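26th January

I slept badly again and got up before the alarm. The heating in the building was not on yet, so I made coffee and sat in the kitchen with my coat over my pajamas. I had promised myself that I would write at least one page of this diary in English every week, and I have missed three weeks, so today I will write more to pay my debt.

The big news is that the choir has accepted me. I say "accepted" but Remedios Arrieta, who directs it, told me that they accept almost everyone who can hold a note next to a person who is singing a different note. She tested me for this last night. She sang the alto line, I sang the tenor line, and then she moved closer and closer to my ear until I could hear only her. I got lost once. She said once is allowed.

I am a tenor, then. In school I was always told that I was a baritone, and I believed it for more than twenty years. Remedios said that a lot of men sing low only because they are shy. I have thought about this sentence all day and I don't know if I like it.

There are 34 people in the choir when everybody comes, which according to Spyros Kovačević happens only for the concert and for the dinner after the concert. Spyros stands on my left. He has been here for many years and he marks his music with a green pencil, with big circles around every place where we must breathe. He let me copy his circles into my own pages. I did it in the break and I had no time to drink my tea.

The piece we are learning is in Latin. I had Latin for one year and I remember only the names of some rivers. For me it is a strange comfort that all the others are also reading words that are foreign to them. When I came to this country, every sentence was like walking on a floor where I did not know which boards would hold me, and the others were walking on normal ground. In the choir we are all on the same floor. Noemí Ayala, who sings soprano, asked me how to say "excelsis" and I told her with great confidence, and then Remedios corrected both of us.

The church where we practice is old, with the year 1686 cut into the stone over the side door. It is very cold inside. The altos bring blankets. I had only my scarf, and by the end I could not feel my toes, but the sound in that place is so beautiful that I did not want to complain. When we stop at the end of a line, the chord stays a moment longer over our heads – I have never made a sound before that stayed after I had closed my mouth.

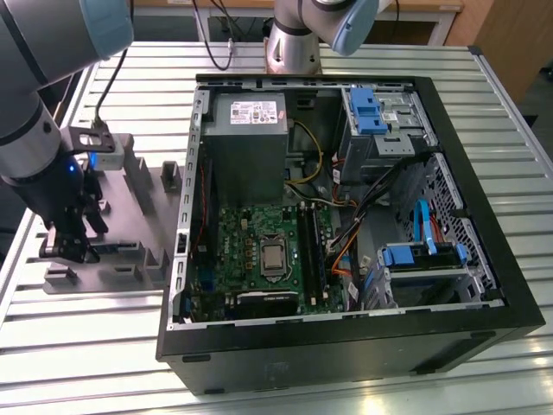 After the practice I walked home with Spyros as far as the bridge. He lives on the other side of the river, near the old Dondale bakery. He told me the story of the concert last August, when the organist got the date wrong and they had to sing everything without any organ. The basses went flat little by little and pulled everyone down with them, so that the last piece finished a good deal lower than it started. He said the audience did not notice and stood up to clap. His wife noticed. She still talks about it when they have guests.

I called Mama this afternoon to tell her about it. First she wanted to know if I was eating. Then she wanted to know if the people in the choir are married. When I finally came to the singing she was quiet for some time, and then she told me that her father sang tenor in the village church, and that he stopped the year his brother left. I never knew this. I knew him as a man who fixed shoes and listened to the radio very loud. She tried to remember what he used to sing and she hummed a little of it into the telephone. The line was bad and I could not follow the melody, but I wrote down the three words she was sure of. I will ask Remedios if she can recognize the song from this.

I want to write down also the problems, so that this is not only a happy page.

The first problem is the high G in the second part. I can reach it in the shower and I can't reach it in the church. Remedios says I am lifting my chin as if the note was on a shelf. She wants me to keep the chin down and think of a yawn. I practiced it in front of the bathroom mirror and my face looked quite stupid, but the note was a little better. I think the neighbors heard. Citlali Cuevas from the floor above met me on the stairs this evening and asked, very politely, if I was feeling well.

The second problem is counting the rests. We tenors have a long silence before we come in, up to 30 bars if I understood the page correctly, and I always lose my place somewhere in the middle. Spyros doesn't count at all. He waits until the altos sing a certain word, and then he breathes. I wrote this word in big letters at the top of my page. It feels like cheating, but Spyros says that all music is listening to what the neighbor does and that counting is for accountants. I did not tell him that I studied accounting for two years.

The third problem is the clothes. For the concert the men must wear a black shirt, black trousers and black shoes. I have the shoes. Brisa Olvera, who keeps the list of who has what, says there is a black shirt from a member who moved away and that it might fit me in the shoulders. I have to try it on next week. If it does not fit I must buy one, and this month I would prefer not to, after the dentist.

For supper I made lentils with too much cumin. I ate them standing by the window with the music on the windowsill, reading the tenor line and moving my lips. It had begun to snow, only a little, and it was melting on the street. A man was trying to get a mattress into a small car. He folded it, it opened, he folded it again. In the end he tied it on the roof with something that looked like a clothesline and drove away very slowly.

Words I learned this week: "to go flat," "pitch pipe," "hem," "to shush." I like "to shush" very much. Remedios does it to the basses all the time.

Tomorrow I must pay the electric bill and find thicker socks. Then page two of the Latin, slowly, without the recording.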